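Convoyeur de table Drakos à bande verte : notre avis après quatre mois d'utilisation

Rédigé par Manuela Santoro, juillet 2019

Nous avons acheté ce convoyeur en mars pour un poste d'essai de prise et dépose. Le cahier des charges était court : un tapis qui tient sur une table, une bande unie, une vitesse réglable et un budget qui ne passe pas par la direction. Je donne ici le détail de ce que l'achat a demandé, car c'est la partie que les fiches commerciales laissent de côté.

Le choix

Trois devis sur la table. Le premier, chez Movgate, portait sur un convoyeur industriel classique, très bien construit, avec un châssis au sol et un délai de livraison incompatible avec notre planning. Le deuxième, chez Puta, était le moins cher, mais la bande était noire et brillante, et nos pinces sont déjà noires. Pour la détection par caméra, nous voulions une couleur qui se sépare facilement des pièces grises et du plan de travail blanc. Le Drakos, avec sa bande verte et ses rails en aluminium, répondait à ce point sans option payante.

Finn Ehlers, qui suit nos achats, a insisté pour que le variateur soit compris dans le prix de base. Il a eu raison. Chez deux fournisseurs, c'était une ligne à part, et l'écart entre les offres se réduisait beaucoup une fois cette ligne ajoutée. Demandez toujours un devis avec variateur, alimentation et pieds de fixation. Comparez ensuite.

La livraison et le montage

Le convoyeur arrive monté, les pieds à part. Il faut les visser sous les rails, régler la hauteur, puis retendre la bande. La notice est en anglais et en allemand, avec des schémas lisibles. Comptez une matinée à deux personnes si vous devez aussi percer le plateau. Nous avons perdu du temps sur l'alignement : la bande partait vers la droite dès que la vitesse montait, et la vis de réglage se trouve du côté le moins accessible quand l'appareil est posé près d'un mur. Faites ce réglage avant de mettre le convoyeur à sa place définitive.

Les rails rainurés sont un vrai avantage. On y glisse des écrous et on fixe un capteur, une butée ou un guide sans rien percer. Nous avons réutilisé des équerres qui traînaient dans un tiroir.

À l'usage

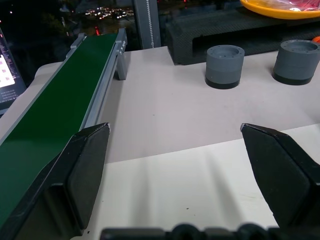 La marche est régulière à vitesse basse et moyenne. À pleine vitesse, on entend le moteur, sans que cela empêche de se parler. L'arrêt est franc, avec un léger glissement de la pièce si elle est légère et à fond lisse. Pour des pièces imprimées un peu rugueuses, nous n'avons rien eu à corriger. La bande se nettoie au chiffon humide. Elle a pris quelques marques le premier mois, puis plus rien de notable.

Le défaut principal est le reflet. Sous un éclairage de plafond, la bande renvoie une tache claire que la vision prend parfois pour un bord de pièce. Le fournisseur parle d'une finition satinée, je la trouve trop lisse pour cet emploi. Nous avons fini par déplacer une lampe et ajouter un diffuseur. La dépense est faible, mais elle n'était pas prévue, et il faut refaire le réglage de la caméra ensuite. Si vous travaillez à la fois de jour et le soir près d'une fenêtre, faites vos essais dans les deux conditions avant de figer quoi que ce soit.

Deuxième défaut, la place. Un convoyeur de table prend plus de plateau qu'on ne le croit sur plan. Une fois posés le robot, les pièces en attente et un ordinateur portable pour suivre le programme, la zone libre devient juste. Dessinez l'implantation à l'échelle avec le rayon du robot et l'ouverture complète de la pince. C'est l'ouverture des doigts qui nous a obligés à reculer le convoyeur, pas la longueur du bras.

Le budget réel

Je ne publie pas nos prix, ils dépendent d'une remise. En proportion, les frais annexes ont dépassé le devis initial de plus de 15 %. Les postes en cause : le diffuseur, la visserie pour les rainures, un câble de commande plus long et une bande de rechange. Cette dernière est à commander tout de suite. Le port coûte presque autant que la bande quand on l'achète seule.

La liaison avec l'automate se fait par une entrée marche/arrêt et une consigne de vitesse analogique. C'est simple et cela suffit à un poste d'essai. En revanche il n'y a pas de codeur, et le suivi d'une pièce en mouvement demande donc d'en ajouter un. Evdokia Raptis l'a monté sur le rouleau d'extrémité avec un support maison. Prévoyez cette ligne dès le départ si votre robot doit prendre les pièces à la volée. Pour des prises à l'arrêt, vous pouvez vous en passer.

Le service après-vente

Une seule demande de notre part, pour le défaut d'alignement. Réponse le lendemain, par courriel, avec une photo annotée de la vis à tourner. Rien à redire. La garantie exclut la bande, ce qui me paraît discutable vu que c'est la pièce qui s'use.

Pour qui

Je le recommande à un laboratoire, un centre de formation ou un bureau d'études qui monte un poste d'essai et veut le modifier souvent. Pour une production continue, je reprendrais l'offre avec châssis au sol et j'accepterais le délai. Notre second poste est prévu au prochain budget. Il recevra le même modèle - avec le codeur et le diffuseur inscrits au devis.

Note : 3 sur 5 pour la bande, 4 sur 5 pour l'ensemble.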